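We use cookies to remember your settings and to see which pages people read. Accept | Manage preferences

Print this page | E-mail this page

# Trivcombe Soft Seating

Notes on the sofas, armchairs, cushions and throws in the Trivcombe set, and on how the tidying of them is written down. Maintained by Győző Pap, who owns one sofa and has never arranged it to his own satisfaction.

Last edited 7 Oct 2021.

## What is in it

3402 short records of people putting a seat back in order. A record starts when somebody walks up to the seat and ends when they step away from it, pleased or otherwise. The rooms are ordinary ones, in 51 homes, and most of the seats have been sat on by somebody who didn't look behind them when they got up.

Each record has one line in `seats.csv`:

- `home` - a number, never a name
- `seat` - sofa, armchair, bench, or `other` (there is one hammock; we don't discuss the hammock)
- `cover` - main color and pattern, in plain words
- `cushions_start`, `cushions_end` - they do not always match
- `cloths` - throws, blankets, anything folded or meant to be
- `verdict` - tidy, tidier, same, worse

`worse` is used more often than you'd think. Please don't filter it out and then write to tell us how tidy everyone is.

## Naming the covers

Early on we let people describe upholstery however they liked, and got "midnight", "ink", "sort of navy" and "Dad's" for the same armchair. Since version 2 the color comes first, then the pattern, then stop. Navy-black with white wavy stripes is a fine entry. Mustard-orange is allowed as a cushion color after a long argument, which the people who wanted "ochre" lost. Gray and white patterned things lying along the back of a sofa go under `cloths` if they could be either a cushion or a cloth, and the `unsure` box gets a tick.
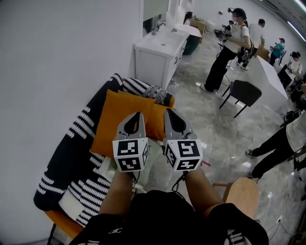 **Do the cushions have to go back where they were?**

Any arrangement counts as tidy if the cushions are on the seat, upright or flat, and none is on the floor. Matching the starting order is recorded in `same_order`, for those who care, and it has no effect on the verdict.

## Cloths on the front edge

A pale cloth left on the front edge of a seat is the most argued-over item in the whole set. Half our labelers call it put away. The other half call it about to fall off. The rule we settled on, badly, in August: if it is folded and stays put, leave it. If it hangs past the edge by more than a hand's width, it's untidy. Bags follow the same rule. If you can't tell a folded cloth from a bag, write `soft_item` and move on with your life.

Small things on the floor near the seat are listed in `floor.csv` and don't count against anyone. They were usually there before the sofa.

## Splits

`train` has 3000 records, `check` has 300, and the rest are in `gamlow`. That last one is named after the street where the hardest rooms were - deep sofas, low light, too many cushions by any civilized standard. No home appears in more than one split. We got this wrong in version 1, and Claeys noticed within a day.

## Known problems

- Benches are thin on the ground. Few people own one, and those who do keep shoes on it.
- `retel_notes.txt` uses the old color names. Somebody should fix this. Somebody has been going to for a while.
- Two-seat sofas and wide armchairs are mixed up in places. We asked the owners, and they disagreed with each other.
- A cushion sat on for the whole record is missing from both counts.

## Changes

v3: `soft_item` added, "ochre" removed again.

v2: cover names fixed, splits redone by home.

v1: best forgotten.

Corrections go to Győző Pap, with the record number in the subject line. Opinions on cushions can go in the body.

Print this page | E-mail this page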